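Setting Up a Tabletop Task: Bench Rules for Arm Operators

These rules apply to anyone running manipulation tasks on the benches at Davham. They cover the layout, the first motion and the stop. Kimie Imai keeps the master copy, and changes go through her. Last revised August 7, 2025.

Before you start

Read the task card all the way through, including the notes on the back. If the card and the bench sheet disagree, the bench sheet wins until someone fixes the card.

Check that the stop button is within reach of where you will be standing, not where you are standing now. Press it once with the arm powered and confirm the arm holds. Release it, then clear the fault on the pendant.

Take off lanyards and roll up loose sleeves.

Step 1. Clear and wipe the table

Remove everything that isn't on the card, including tape, pens and your phone. Wipe the top with a dry cloth. If you used a damp one, let the surface dry before anything goes back down.

Step 2. Place the objects

Start with the breakable ones and put them on the side away from where the arm comes in. Keep open table between pieces so that the fingers can come down on one without brushing the next. A saucer counts as part of the cup that sits on it, so measure your gap from the saucer's rim.

Handles need some thought. If the card calls for a handle grasp, turn the handle toward the gripper. For a body grasp, turn it away. Spoons go in their dish bowl first, and the handle is allowed to stick out past the rim, but it must not point into the path of the arm.

For the coffee task, the red mug goes nearest the gripper with its handle on the gripper side. The glass cup of beans stands farther back on the right, on its saucer, and the spoon dish sits in front of it. Fill the cup to about half. Any fuller and the spoon pushes beans over the edge. 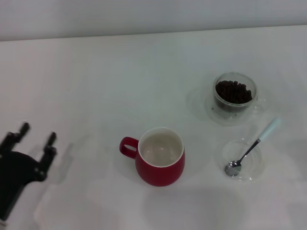
Step 3. Watch out for clear glass

Clear saucers and dishes on a white top are hard to pick out, for you and for the cameras. Look at the live view before you move the arm. If you can't find the rim of every glass piece on the screen, change the light or swap the piece. Do not work from memory.

Step 4. Make the first motion slow

Set the speed to 20 percent and run the approach with the fingers open. Stop short of the first object and check the height – a low approach is the usual cause of a tipped cup. Raise the speed only after one clean pass.

Step 5. If something breaks or spills

Press stop before you reach in. Sweep up glass with the brush, never by hand, and check under the arm base as well. Log it under code 323 and tell Raed Sleiman, even if it was only a few beans.

Step 6. Leave the bench

Park the arm, cut power and put the objects back in their bin. Sign the sheet.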